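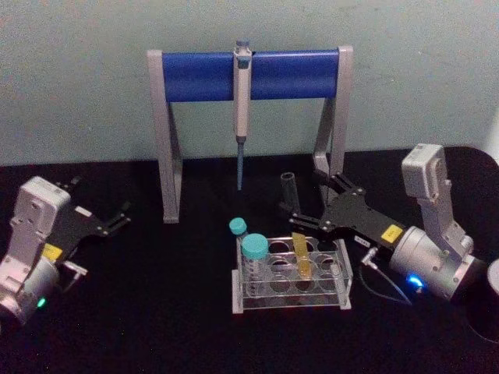
Bench at Kerevport, tube rack task. Pipette stand at the back, the spare empty tube standing just behind the rack.

Ticket: Valus check throws out tube rack episodes as "left arm inactive"
Opened by: Gobnait Phelan
Site: Kerevport, bench 2
Status: Resolved (workaround), fix pending
Software: Callero recorder, Valus episode check

Gobnait Phelan, Tuesday, 09:40
Hi all, me again, sorry! We've been recording the tube rack task since yesterday afternoon and I'm losing episodes at the checking stage. The recording itself is grand. Both arms connect, the lights come on, Callero starts and stops when I press the pedal and the files land where they should. Then Valus runs over the folder and I get this for a good chunk of them:

REJECTED: left arm inactive for whole episode

Out of 30 episodes from yesterday it rejected 18. I watched every one of the 18 back (with a large coffee) and I can't see anything wrong with them. The task as written is to pick up a tube with the right arm and put it in the rack, and the left arm is meant to stay out of the way unless something needs steadying. So of course it doesn't move much, that's how Bríd wrote the instructions.

What I've tried so far:
Restarted Callero. No change.
Restarted the left arm's controller. No change, though it did take two goes to come back.
Ran Valus again over the same folder and got the same 18.
Recorded one episode where I gave the left arm a silly little wave at the start. That one passed, first time.

I don't want to send you a dataset full of waving, so I've stopped there. Is there a setting?

Kevin Brennan, 10:15
Morning Gobnait. Please don't wave, or at least take that one out of the folder before it goes anywhere near training! The model will learn it and we'll be waving at test tubes until Christmas.

There is a setting. Each task has a small profile and one line in it says which arms are expected to move. Can you tell me which profile you have loaded? It's in the bottom corner of the Callero window, next to the episode counter. And are you opening and closing the left gripper at all during the 12 that passed?

Gobnait Phelan, 10:32
It says "bench_both_hands". I hadn't looked at that corner in weeks, I'll be honest with you.

Left gripper: in some of them, yes. I've got a bad habit of resting my thumb on the left trigger when I'm concentrating on the right, so it opens and shuts a bit while I'm lining the tube up with the hole. I'd say that's what's getting them through. So if I'm reading this right, the fidgety ones are kept and the tidy ones are binned, and we want it the other way round, don't we?

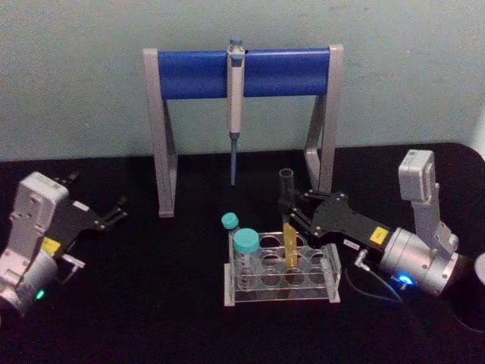 Right arm holding the tube over the rack, left gripper open and empty. Left arm not needed for this part of the task.

Mostafa Samir, 11:05
Jumping in from the Valus side. Yes, that's the profile doing it. bench_both_hands was made for the cap work, where one gripper holds the tube and the other one turns the cap, and there an idle left arm does mean something has gone wrong. For putting a tube in the rack you want "bench_one_hand", with the active side set to right. Then Valus only looks at how still the left arm is, and you'll get a warning for too much movement but no rejection.

Two things to watch when you switch:
1. Close Callero fully before changing the profile. If it's open it writes the old one back when you quit, which has caught me more than once.
2. The profile name is stored inside each episode, so switching now won't rescue yesterday's lot on its own. You'll have to relabel them. There's a script called relabel_profile in the tools folder, just point it at a COPY of the folder please.

Gobnait Phelan, 11:50
Right, profile switched, copy made, script run. It did the first few and then fell over on episode 1859:

cannot relabel: profile field missing

The rest of the folder is untouched after that one. I opened 1859 and the video plays all the way through, the tube goes in the rack and the arm backs off nicely. Joint data is there as well. I'd hate to lose it because it's one of my better ones, the tube's quite see-through and getting it into the hole at the first attempt is not something I manage every time.

Mostafa Samir, 12:20
That'll be from when you restarted. If Callero is closed in the moment between stopping the recording and saving, the profile field is the last thing to be written and it gets lost. Everything else is fine. Run the script again with --fill-missing and it'll put the new name in.

Gobnait Phelan, 13:45
Back from lunch and that worked! Full folder relabelled, Valus run again, no rejections. I did get a row of warnings for left arm movement on the thumb-fidgeting ones, fair enough. Should I keep those or bin them?

Bríd Ó Briain, 14:10
Keep any where the gripper only opens and shuts and the arm itself stays put. Bin anything where the arm drifts in towards the pipette stand, because we've a separate task coming for that and I don't want the two mixed up. I'll reword the task sheet so it says "left arm parked, fingers open" and names the profile at the top.

Kevin Brennan, 14:25
I'll raise the 1859 thing as its own bug against Callero, as it shouldn't be able to save an episode with a field missing and say nothing. Rónán McGrath has the Østergaard bench on the same version so he may want to check his folders too. Rónán, same script, same flag, and work on a copy.

Gobnait Phelan, 15:30
New batch going through clean with bench_one_hand. Wave episode deleted. I've put a bit of tape over the left trigger as well, so we'll see how long that lasts. Happy for this to be closed on my end, thanks everyone x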